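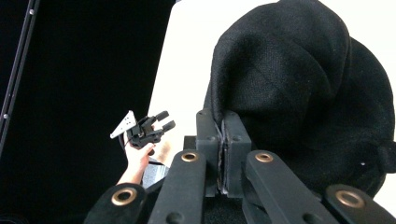 Figure 1. Gripper fingertips closed on the edge of a piece of black fabric.

Last updated: March

4.2 Parcel consolidation at regional depots

Small shippers in the Coltau region can hand over parcels at a staffed counter or leave them at a partner shop for later collection. We compared the two channels using tracking records supplied by Jorden, a regional courier with depots at Coltau and Nisach. The data set covers 3,274 domestic parcels from 34 business accounts. Parcels with no delivery scan were removed before these totals were taken.

Partner shops are emptied once a day. A parcel left after the afternoon pickup stays at the shop overnight and reaches the depot the next working day. Counter parcels go into the evening sort if they are accepted before 5:30 p.m. For this reason we measured transit time twice, first from the moment of drop-off and then from the first depot scan. Most of the gap between the channels disappeared under the second measure.

Labelling errors were coded by hand, following the scheme of Czarnecka and Kaplan. Missing unit numbers and outdated postal codes were the usual faults. Accounts sending fewer than 10 parcels over the study period were pooled, as their individual error rates were too unstable to report.

Rates are given per 1,000 parcels throughout. Fuel surcharges were left out because Jorden revised its schedule partway through the period, and the older invoices did not list the surcharge separately. Cross-border shipments, which pass through the customs centre at Bednarek, are treated in Section 4.3.

Shares: 10 | Comments: 0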